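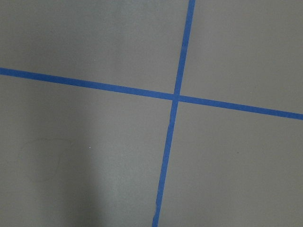 Two strips crossing on gray. Check the lower one for nicks before you trust it.

Taping out a bench for a shared robot cell

Applies to: sample handling benches, Horncombe site. Last changed March 2021.

The Arkine proposal said the arms would free up 400 hours a year. It left out the taping, the re-taping and the rack that someone has to put back in the right panel. Those hours come from the bench staff, so do the job once and do it properly.

1. Clear the bench and wipe it down. Tape over dust lifts within a week.

2. Run the long lines first, back to front, then the cross lines. Blue painter's tape is fine. They don't need to meet at perfect right angles, whatever the installer tells you.

3. Press each crossing flat with a thumb. If a strip is torn, replace the whole strip. Patches catch on sleeves.

4. Agree which panel the rack lives in and write it on the shift sheet. Mateja Papadopoulos keeps the master copy.
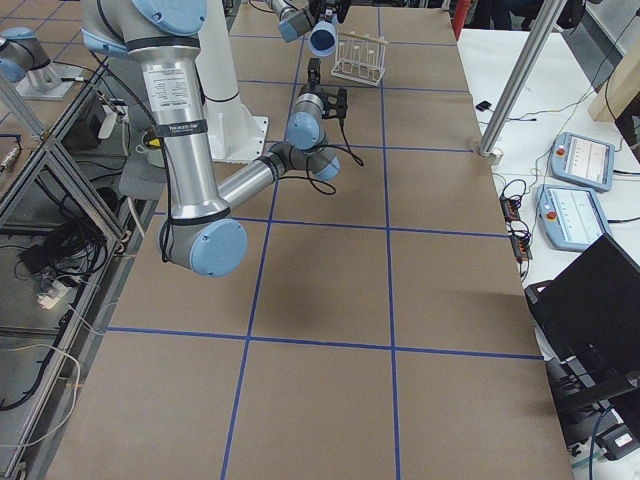

Cardboard-topped table with its grid, tube rack toward the back, pendants on the white table.

5. Keep the teach pendants where you can reach the red stop button without leaning over the grid.

6. Jog the arm slowly over 4 panels before running anything at speed.

Add about 20 minutes to your shift for all this. In February we were told it would be absorbed. Log it anyway, under setup, and don't let it go down as idle time. If the arms are saving us work, the sheet should be able to show it.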